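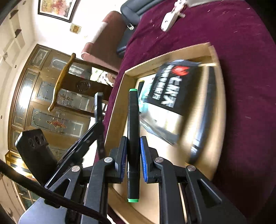

Photo: Nhàn Đoàn

Lamisi Owusu keeps her pens in boxes, and she has opinions about the boxes. Plain brown cardboard, lid gone, wide enough to get a whole hand in. "I've owned the acrylic towers," she says. "I've owned the leather roll with the little loops. And then I'd find myself digging in whatever cardboard was nearest the door, so I gave up and made that the system!"

Owusu is an illustrator and letterer, and for the last 6 years she has drawn the maps, labels and chapter openings for a small travel press called Conneely. She also runs Nosulness, a swap for people who buy more pens and markers than they could ever use up. You send in a box of what you don't need, and a box of somebody else's comes back. Last February the swap passed 1,303 boxes mailed, a number she tells me with both hands in the air.

We talk in her studio over a long table and a pot of ginger tea, and it takes us a good half hour to get to the subject of double-ended markers. Once we're there, we don't leave for a while.

"A double-ended marker is two decisions in one barrel," she says. "You've got your broad end, you've got your fine end, and you never have to put it down and hunt for its partner. When I'm lettering a map I do the river with one end and then flip it and write the name of the river. Same ink, same green, same everything. With two separate pens they never match. They say they match. They don't!"

She likes a black barrel with a colored ring at each end, so that the color shows whichever way up the marker lands. Caps in the ink color are fine too, she says, but they make a drawer look like a candy store and she ends up picking by mood. "A ring is enough. I can read a ring from across the table. Green ring, green marker, done."

Is there a right way to store them?

"Flat," she says, before I've finished asking. "Flat, flat, flat. If you stand a double-ended marker up in a cup, all the ink goes to the bottom end and the top end gets scratchy. People write to me and say the brush side has died, and I say, has it been living in a mug? And it has. Lay it on its side overnight, try it again in the morning. A lot of them come back."

So the low, open boxes make sense, even if things do slide over one another in there. Owusu doesn't mind that. She sorts the Nosulness boxes by sender first and by type later, which means markers spend some time alongside packets, wrappers and whatever else got mailed in with them. She finds that stage the most fun of all. "You get somebody's whole desk. There'll be a pen, another pen, some package with writing I can't read, and I'll spend twenty minutes with the dictionary on my phone. I love it. I've learned the words for 'refill' and 'waterproof' in so many languages."

The sorting itself happens on cloth, usually something dark. Her friend Hậu Đinh, who sews, talked her into it after watching her chase a cap across the bare tabletop and onto the floor. Things stay where you set them on fabric, and a pale cap or a stray nib is easy to spot. The drawback is lint. "Every crumb, every bit of paper fluff," Owusu says, running her palm across the table. "I shake it out of the window and the next day it's back. I've made my peace."

Every marker that arrives gets the same treatment. She pulls both caps, draws a line with each end on a sheet of scrap, writes the date beside it and snaps the caps back on until they click. The scrap sheets go in a binder. She takes it down to show me, and it's wonderful: page after page of short strokes, some juicy, some faint, with notes like "lovely" and "smells of pears" and, next to one very sad brown, "no."

Ngân Đồng, who helps with the mailing, prefers to test on the same paper every time so the strokes can be compared. Owusu uses the backs of envelopes. They have been having this discussion for 2 years and neither of them seems in a hurry to settle it.

I ask what she does with the ones that don't pass. A few get refilled. The barrels that can't be opened go to Keith Wainwright, a high school art teacher who cuts them up for printmaking stamps, and he has mailed back some terrific prints. One of them, a heron made entirely from circles, hangs over her sink.

For anyone starting with a first set, she'd go small. "Please don't buy the case with 43 colors. Buy a green, a warm gray and one color you think is a bit ugly. Use them until you know what they do when the paper's damp, what they do when you go over the same spot twice. The ugly one will turn into your favorite. Mine was a sort of mustard, and I've drawn every road in the last three books with it."

Her own next job is a book of walks for Conneely, with a foldout map that will need, by her count, a great many trees. She has already been practicing them, fine end for the trunk, broad end for the leaves, a quick flip in between. She does one for me on the corner of my notebook. It takes maybe four seconds, and then she does five more, because the first one looked lonely.

The Nosulness swap takes boxes all year. Owusu asks that you cap everything tightly, tape the bottom seam of the box twice, and tuck in a note saying which of your pens you'll miss.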